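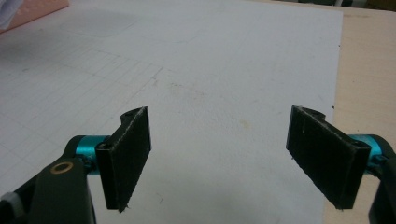 Figure 3. The two padded fingers of the hand-held gripper, open over the white work sheet with nothing held between them.

4.2 Checking the fingers before a session

We come now to the part of the practice that took us longest to agree on, and that we would most like other groups to borrow from us, even if they borrow nothing else. A hand-held gripper passes through a good many hands in a week, and small differences in its condition have a way of finding their way into the recordings, where they are very hard to spot afterward. Our rule is therefore a plain one: every session begins with the gripper open and empty over the work sheet, and the operator looks at it, properly and without hurrying, before the first object is brought in.

The pads get most of the attention. Their dark covering picks up lint, and the fibers along the edges begin to fray (both can be seen in Figure 3). Specks alone are no cause for changing a pad, and we ask only that they be noted in the session log. Fraying is a matter of judgment, and we have gone back and forth on it more than we would like to admit. Ketill Ravn argued for replacing both pads after every 2000 grasps, whatever they looked like, while Nidia Salazar preferred to leave the decision to the person holding the tool. The present text takes something from each of them. Pads are replaced in pairs, at 2000 grasps or sooner if the operator is unhappy with either one, and a single new pad is never set against an old one.

Next come the joints behind the pads. Each finger is opened and closed 20 times with nothing in it, and the operator feels for play and checks that the pads still face each other at a matching angle. Any screw that has to be tightened is written down, along with the name of whoever tightened it.

The work sheet is treated more gently. Stains, scuffs and faded grid lines are allowed to stay, and a sheet may go on being used for as long as it lies flat. We do ask that it not be swapped halfway through a session. At the Haltmont site this was at first the rule most often broken, with seven lapses among the first 22 sessions, and after Auður Oddsson moved the question to the top of the log page the lapses became much rarer. The Vundine site has used the same page since September, and the comments its operators sent back shaped the wording given in Section 4.3.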